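Right, Milness Folk Weekend. I have been going since it was a man with a generator in a field, and this year I kept notes on my phone so I could be annoying about it afterwards. Thread.

1/ The new site is the old Nirmont showground. Better drainage, worse everything else. The main stage faces the bypass, so every slow ballad had a lorry in it. One of them changed gear bang on the beat in a song about a drowned miller and got a cheer.

2/ Parking. You are sent to the far end of a field the size of a small county and given a laminated card with a letter on it. Mine was F. The whole field was F. I asked and was told the other letters were for next year.

3/ Wristbands this time, after the hand stamp business in which half the town learned to draw a passable hare. The wristband is a sort of woven cloth that goes on in one second and comes off when you die. Mine is still on. I have worn it to a dentist's appointment and a parents' evening.

4/ They sold 400 camping pitches and provided 12 toilets. I am not a mathematician but I was in that queue at seven in the morning with people who were, and the mood was poor.

5/ My pitch was number 319, next to a group who had brought a full-size harmonium and no mallet. They borrowed my mallet. I heard a lot of the harmonium. I would have liked the mallet back before the wind got up.

6/ Music, since that is supposedly the point. Kemilon opened on the main stage and were very good, in the way that a band with two fiddles and a grudge usually is. They did the long one. They did the other long one. Then they said they had time for a short one and did the first long one again, slower.

7/ Paredes in the barn tent were my favourite of the whole weekend and I will hear nothing said against them. No chat, no tuning jokes, heads down, tune after tune. The woman in front of me cried into a pasty. I had something in my eye as well, probably hay.

8/ Whoever booked the ceilidh band against the headliner needs a quiet word. The ceilidh got everyone under twelve and everyone over sixty and it was mayhem. I was pulled into Strip the Willow by a boy of perhaps nine who called me "sir" and then flung me at a tent pole.

9/ The workshops. I signed up for Beginner's Mandolin. It was me and fourteen people who owned a mandolin and had simply never been told they were any good at it. I was lent one with seven strings. The missing one was apparently not important. I can now play most of a tune, and my family has asked which part is missing.

10/ Food. Prices as you'd expect. I paid more for a flat white than I paid to get into the first one of these in 19-whenever-it-was, although to be fair the first one was free and you had to help push the generator.

11/ The real ale tent ran out of the one everybody likes by four in the afternoon and spent the rest of the weekend recommending something that tasted like a church. I had three of them.

12/ There was an app. The app had the running order, a map and a thing that buzzed before any act you had starred. It buzzed for Paredes as they were walking off. It buzzed again at two in the morning to tell me the morris was cancelled, and then at half past two to tell me it wasn't.

13/ The morris was not cancelled. It was directly behind my tent.

14/ Now the money, as people have been asking in the replies. Adult weekend ticket plus camping plus the booking fee plus the other booking fee comes to more than I spent on my bed. I like my bed. It is not next to a harmonium. I will still go again, and so will you, and they know it.

15/ Things I would change, if anyone from the organisers is reading: turn the stage round, put a second tap by the family field, and print the running order on actual paper. People want to fold it up and circle things with a biro. Let us have our biros.

16/ Things I would leave well alone: the barn tent, the sound crew, the lady on the gate who calls everyone "my darling" while confiscating their glass bottles, and the late session in the stewards' marquee that none of us are supposed to know about.

17/ The session, by the way, was the best hour of it. A squeezebox, a lot of whistles, a bloke keeping time on a cool box. I knew one tune in five and nodded along to the others like a man checking a bill.

18/ Early tickets for next year go up in February. Same field, I'm told, possibly more letters. If you see someone on the gate still wearing this year's wristband, come and say hello, and if you are the harmonium people, it was a rubber mallet with a yellow handle.
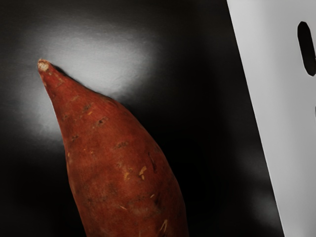

19/ Oh, and a few of you want to know about getting there without a car. There is a bus from Milness station to the showground. It stops running before the headliner starts, so either take a tent or leave during the support and hum the rest on the way home.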